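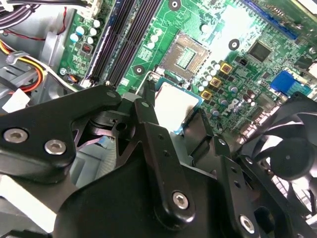
Processor and open socket, green board

Swapping a CPU in an old desktop, what order do I do things in?

Posted in Hardware > Desktops

Hi all! I've got an older desktop that my household uses for photos, homework and way too many browser tabs, and I want to put a better processor in it. I bought one used from a little shop called Zestine, which mostly sells pulled parts, and it came with a note saying tested and nothing else. No box, no instructions, no little plastic shell.

I've done memory and drives before (once I even changed a power supply and lived to tell the tale) but I've never touched a socket. The pins look so tiny that I'm scared of breathing on them. So, my questions, all in a heap: does the motherboard have to come out of the case? How do I know which way around the chip goes? Do you push it down? And where do I put the old one when it comes out, on a paper towel or what?

The board is green, it has 4 memory slots and the pins are in the socket, not on the chip. The cooler is already off because I got excited and started before asking. Old paste is still on the old chip. I paid 960 for the used one in my money, so I would really like not to wreck it!

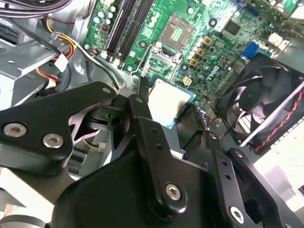

I should also say the case is on the kitchen table and I'm working at night after everybody has eaten, so I can leave it open for a while but not for a week. The guide on the maker's site is for a different board and the pictures don't match mine at all. If anyone has a plain step by step I'd be so grateful.

3 answers

Answer from Hồ
Accepted, 219 people found this helpful

You can leave the motherboard in the case. I always do, I just lay the case flat on its side so the socket faces the ceiling and I'm not fighting gravity. Unplug it at the wall, hold the power button for a few seconds, and touch bare metal on the case before you pick anything up.

Then go like this. Push the lever down a little and out to the side, let it come up, and open the metal frame. Lift the old chip straight up by its edges. Now stop and look at the new one before you do anything else. There's a small triangle on one corner and usually a couple of notches in the sides, and they match up with marks on the socket. If you can't find them, get a brighter lamp, don't guess.

Lower the new chip straight down, holding it by the edges only. Let go when it's resting in place. Don't press on it and don't slide it around, since sliding is what bends pins (I did this to a board years ago and I still think about it). If it sits level on every side you're good. Close the frame, bring the lever back down and hook it. The lever will feel stiff and may creak a bit, and the first time I heard that I nearly ran out of the room.

Clean the cooler with rubbing alcohol and a coffee filter, put a pea of fresh paste on the new chip, then screw the cooler down a few turns at a time, corner to opposite corner. Plug the fan back in! I've forgotten that one too.
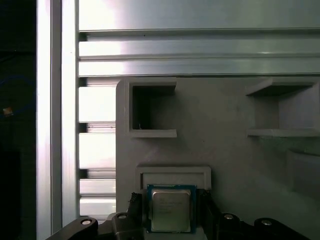 For where to put the old chip, you want something with a rim so it can't wander off, and you want it lying metal side up. A proper tray is best. The shops that sell pulled parts often throw them in if you ask nicely, and I've kept every one I was ever given. I wouldn't use a paper towel, the fibers catch on everything, and please don't use the pink foam from some random package unless you know it's the antistatic kind.

One more thing, check your board's support list before any of this. The same socket doesn't always mean the same chips work. You may need to update the BIOS while the old processor is still in, so if you haven't done that, put the old one back first, sorry.

Answer from allach_attic

Just did mine in March, took me most of an evening, mostly looking for the right screwdriver. Worked fine. Make sure you get the triangle right.

Answer from Mesumus

Agree with nearly all of the top answer, but I put the paste on in an X and I'll die on that hill. Also, take a photo of the cables before you pull any of them. And if your computer shuts itself off soon after starting, check the cooler before you blame the chip, mine was sitting crooked on one leg.

For storage I like a holder with a notch in one corner, as you can always get a fingertip or a plastic tool in there and lift the chip by its side. A flat dish works, but you end up chasing the thing around and touching the underside.
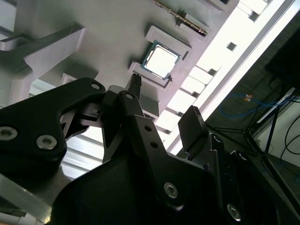 Hồ: ok fair about the notch, I hadn't thought of that. The ones I have are all plain and I usually end up tipping the chip out into my hand, which I probably shouldn't be recommending to 2,000 people. Still no on the X though.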